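Setting the table at Pestmont: trays, plates and mats

Gallery

We moved into the small dining room at Pestmont in May, and for the first weeks we ate from whatever came first out of the boxes. After this we decided to make a proper table. I wanted to keep a record of how it was arranged, and several people have asked me where the things are from, so I put everything together on this page. My English is not perfect, please be patient with me.

The idea was simple. We have a white table with a light edge, and I did not want to cover it with a tablecloth. A tablecloth must be washed and ironed, and with our family it would be washed and ironed every day. Therefore we use mats under the plates and one big tray for everything that is shared. When the meal is finished, the tray goes back to the kitchen with all that is on it, and one person can do it in one walk.

The budget was 400 for the whole room, including the lamp, which is not shown on this page. The mats and the plates took the smaller part of it. The lamp took the rest and I still think it was too expensive.

The plate and the mat

I looked a long time for dark plates which are not shiny. On shiny black plates every finger leaves a mark, and you are polishing them before the guests come. The round one I chose has a rough surface, a little like cracked slate. Under it is the striped mat, in brown-mauve and white, and the green tray has its place next to it.

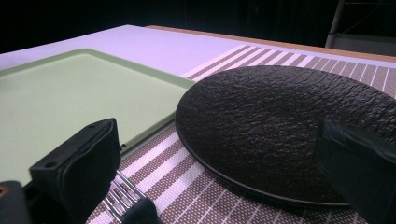 Sowah wrote to me that rough plates are beautiful but the sauce stays in the small valleys, and that a soft brush should be used on them the same evening, never the next morning. I have followed this advice and I can confirm it. With a sponge only, you will be standing at the sink for a long time. The brush I use now is an ordinary one for vegetables.

About the mats I must say one more thing. I bought them from the Fikard shop, where the seller had them rolled up in a basket, and at home they did not want to lie flat. I put them under a pile of heavy books for one night and the corners were much better. Do not use the iron directly on such a weave without trying it first on a corner at the back. A damp cloth is enough for daily cleaning, and they should dry lying down, as hanging makes them bend again.

The tray and the fork

The pale green tray is my favourite piece, although it was the cheapest one. It has a low raised edge, so a glass does not slide off when you turn around quickly in the door. I found it at the Skavaton market hall, in the last row, at 20 minutes before closing. The seller had also a yellow one. I went back for it two weeks later and of course it was gone.

For the cutlery I wanted something warmer than all metal, and the forks with a light wooden handle go well with the edge of the table. They are not for the dishwasher. I wash them by hand at 30 degrees and dry them at once, and from time to time I rub the handles with a little kitchen oil. You need only a few drops, and you must wipe off what the wood does not take, otherwise the handle feels sticky during the dinner.
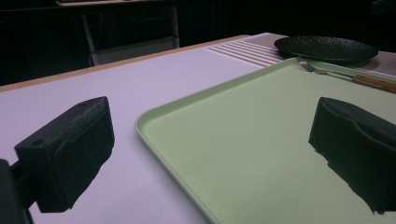
How we lay it for a meal

First comes the mat, with its short side parallel to the edge of the table. I like when the stripes of all the mats go in the same direction, and my family says I am too strict in this matter. Then the plate in the middle of the mat, the fork on the left side, and the glass above on the right.

The tray is laid last. If there are only two of us, it stands beside the mats and carries the bread, the salt and the water. When we are more, I put it in the middle and everybody moves a little to the outside. It is quite a large tray, so before you buy one, measure your table and also the shelf where it will be stored. Ours did not fit in the cupboard and now it stands upright between the cupboard and the wall.

For colours, I would not add more than what we have now. Pale green, black, brown and white are enough on a white table. I tried red napkins once, and it looked like a restaurant for tourists. Plain linen ones in a natural colour were better, and I will buy a second set when I find the same again.

Questions about the things

Many of you asked if the green tray can take a hot pot. I would not do it. Please put a wooden board or a cork piece between them.

The plates can be stacked, but with such a rough surface I lay a sheet of kitchen paper between each two. The stack becomes a little higher and it is much more quiet when you take one out.

The next gallery will be about the shelves in the same room, if I finish painting them before the summer.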